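How to Trial an Automated Folding Line Without Losing Your Floor Staff

Posted April 13, 2025 by Kirsten Turcotte

I ran the folding room at the Bencombe laundry when Vustel came in with its pitch. They said 80 percent of our flat pieces could go to the machine by February. I'd heard that kind of number before. What follows is how I would set up the trial if I had to do it over.

Step 1. Write down what people do now

Do this before the vendor visits. Stand next to your folders for a full shift and note everything that isn't folding. Ours were pulling stained pieces, turning sleeves right side out, and setting aside anything with a torn hem. None of that was in the Vustel quote, which priced one task and called it the job.

Step 2. Get the training work in writing

Most of these systems learn from people. Your staff will be asked to pick up shirts and cloths with hand-held grippers, over and over, so the software has something to copy. That is work. It's slower than folding by hand and it's hard on the wrists. Ask who pays for those hours and whether they count against your daily output. Ours did count, for two weeks, until Lorne Ross brought it up at the shift meeting.

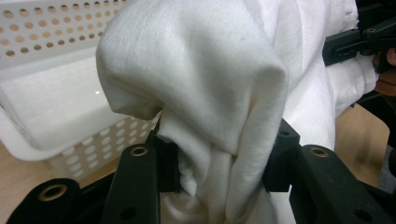

Put a limit on it too. We settled on 200 pieces per person per shift, then a switch to regular work. Ghazal Golestani wanted it lower and she was probably right.

Step 3. Choose your own test load

Don't let the vendor bring the laundry. A demo load is all one size and fresh from the dryer. Pull a normal cart, knots and all, and leave it alone.

Step 4. Decide what counts as done

Vustel reported 95 percent success. Their success meant the piece left the table. Ours meant it could go on a shelf without anyone touching it again. Agree on the wording first, and have a folder do the grading.

Step 5. Time the rescues

Keep a sheet at the station. Each time someone walks over to untangle, restart or refold, write down the minutes. Liviu Pîrvu kept ours, and those minutes ate most of the savings on the sales sheet.

Step 6. Settle the jobs question early

Your people will ask on the first day. "We'll see" is a bad answer. Landry, our parent company, promised no cuts for the length of the trial and said nothing past that. Chantal Li asked for the rest in writing and is still waiting. Get a date, get the new pay rate for anyone who ends up minding the machine, and get both before the contract is signed.

Step 7. Keep 5 hand stations open

Vustel will want the floor space. Say no until you've been through a holiday rush.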